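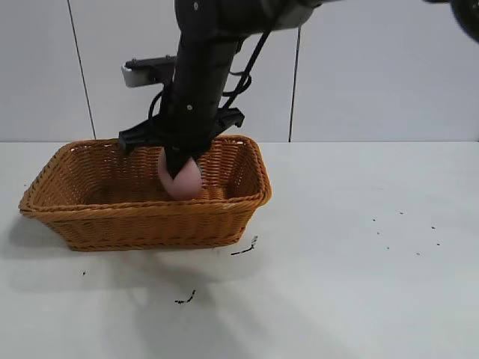

Temps de lecture : 4 minutes

Qui sommes-nous ?

Undon est un atelier-école de robotique. On y apprend à installer un bras, à l'entretenir et à le réparer, dans cet ordre, et on y passe beaucoup plus de temps une clé Allen à la main qu'assis devant un diaporama. Nous aimons les machines qui bougent bien, et nous aimons surtout comprendre pourquoi elles se mettent un jour à bouger un peu moins bien !

Tout a commencé avec un seul poste, monté dans un ancien local de reliure. L'école compte aujourd'hui 17 postes de travail, tous construits par les promotions successives, et le plus connu d'entre eux s'appelle Lavia. C'est un bras noir au-dessus d'une table blanche, avec un panier tressé et une boule rose pâle en forme d'œuf. Les anciens élèves nous en parlent encore des années plus tard (et demandent toujours à le revoir quand ils passent).

Lavia, notre poste de référence

Chaque nouvelle promotion commence par Lavia. La tâche paraît toute simple : descendre dans le panier, saisir la boule, la remonter, la reposer. Une surface lisse et arrondie ne pardonne pourtant pas grand-chose. Si les doigts de la pince ferment avec un léger décalage, la boule pivote ou s'échappe, et on le voit tout de suite. Le panier ajoute sa propre difficulté, avec ses bords qu'il faut franchir sans les toucher, support compris. C'est un merveilleux professeur.

La mise en place suit toujours le même chemin. On vérifie d'abord la fixation du bras, puis le support horizontal, puis la pince. On fait ensuite descendre l'ensemble à vitesse réduite dans le panier vide, en s'arrêtant au niveau du bord pour contrôler le passage de chaque côté. La boule n'arrive qu'après. Le premier point de prise est enseigné à la main, pointe des doigts contre la boule, et l'élève note les valeurs dans le cahier du poste avant de lancer quoi que ce soit en automatique.

Ce cahier, nous y tenons énormément. Il en est à son troisième volume. On y trouve des couples de serrage, des croquis, des traces de café et quelques phrases en majuscules du genre « NE PAS OUBLIER LE JEU DANS LE CÂBLE ».

L'entretien au quotidien

Un bras en bonne santé, ça s'écoute et ça se regarde. Avant chaque séance, les élèves font le tour du poste en suivant la fiche accrochée près de la porte :

Passer la main le long des câbles, bras à l'arrêt et alimentation coupée. Ils doivent garder une boucle souple à chaque articulation, sans pli ni frottement contre le support.
Contrôler les vis apparentes de la colonne et du support. Une vis qui tourne d'un quart de tour se signale dans le cahier, même si on vient de la resserrer.
Fermer la pince à vide et regarder les pointes se rejoindre.
Examiner la boule sous la lampe et la remplacer si elle est rayée.
Lancer 3 cycles lents, la main près de l'arrêt d'urgence.

Tous les 2 000 cycles, la pince est démontée, nettoyée et remontée par un binôme. À 3 000, on reprend toute la géométrie du poste : position du panier, hauteur d'approche, point de prise. Une demi-journée y passe facilement, et c'est souvent la séance préférée de l'année, avec de la musique et beaucoup de discussions sur la bonne façon de tenir un réglet.

Réparer, vraiment

Chez nous, une panne est une bonne nouvelle pour l'emploi du temps. On arrête la séance prévue et tout le monde vient voir. L'hiver dernier, la prise dérivait un peu plus à chaque série et nous avons soupçonné le programme pendant deux jours entiers. Le coupable était un câble trop tendu, qui tirait sur la pince en fin de descente ! Depuis, le passage des câbles fait l'objet d'un module à part, avec trois façons de les attacher et une longue liste de celles à éviter.

Nous gardons les pièces usées dans des tiroirs étiquetés. Un doigt de pince émoussé posé à côté d'un doigt neuf explique l'usure bien mieux que nous ne saurions le faire au tableau.

Ceux avec qui nous travaillons

L'atelier Setex usine nos supports et accepte, avec une patience admirable, de les refaire quand un élève a eu une meilleure idée. Plusieurs modèles sont nés comme ça, d'un dessin au crayon apporté un matin. Avec l'association Ra, nous ouvrons aussi l'atelier aux collégiens du quartier. Ils repartent en sachant enseigner un point de prise, et certains nous ont déjà posé des questions auxquelles il a fallu réfléchir toute la semaine.

Nous rendre visite

Les portes ouvertes ont lieu en mai, à partir de 14 h. Les postes tournent, les capots sont ouverts, les cahiers aussi. Venez avec des chaussures fermées, attachez les cheveux longs et n'hésitez pas à apporter une pièce qui vous résiste : il y aura sûrement quelqu'un pour la démonter avec vous.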